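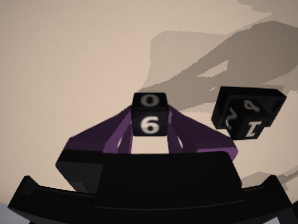 Okay, week 4 of the Hinside unit, and I want to spend it on my favorite bug! We ran 503 simulated picks with the numbered cubes, and 148 of them were logged as successes when the cube had slipped out on the way up. Ouch.

My checker only asked one thing: are the fingers closed? Well, fingers close just fine on nothing at all (I wrote that check in February, late at night, and it shows). 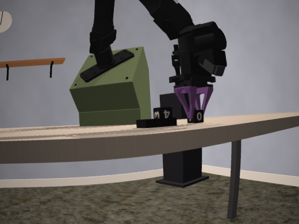 So now we test the cube's height too, a full second after the lift, and if it's too low the arm stops and opens. Please don't skip the stop. A real arm that thinks it's holding something will happily carry on to the next step with your hand in the way.

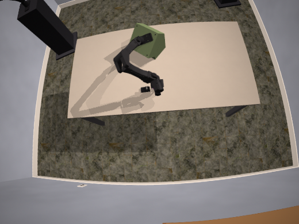
Ilona Bíró asked whether the gap between the fingers wouldn't catch it sooner. It would, and I'd love to see somebody try it! Bring your version to lab, with the log from run 164.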